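The second graders at Tveit Elementary have been promised that fractions are fun, and by late morning they would like to see some evidence.

Begoña Sarmiento has taught math here for 29 years and owns 900 fraction tiles, a figure she gives with the weariness of someone who picks them up off the rug. Her classroom still runs on Rillon, a board game she drew on the back of a calendar one January. Players race to build a whole out of halves, thirds and eighths. Arguments are frequent and, she says, mostly about eighths.

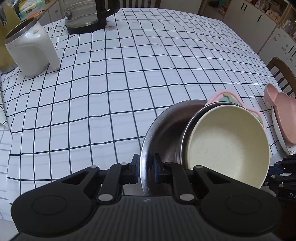
A steel bowl and a speckled one, propped on edge in front of a scalloped pink tray.

The district would prefer Nikiseo, a tablet program in which a cartoon otter applauds everything. Sarmiento gave it 2 weeks. Her students learned to tap until the otter was happy, a skill she concedes may serve them later in office life.

"With tiles, if it doesn't fit, it doesn't fit," she says. "The tile won't clap for you."

Rillon takes roughly 9 minutes, longer if somebody sneezes on the board. A publisher, Drullent, has asked about printing it with a glossy box and a mascot. She has agreed to the box.

Dec 22, 2022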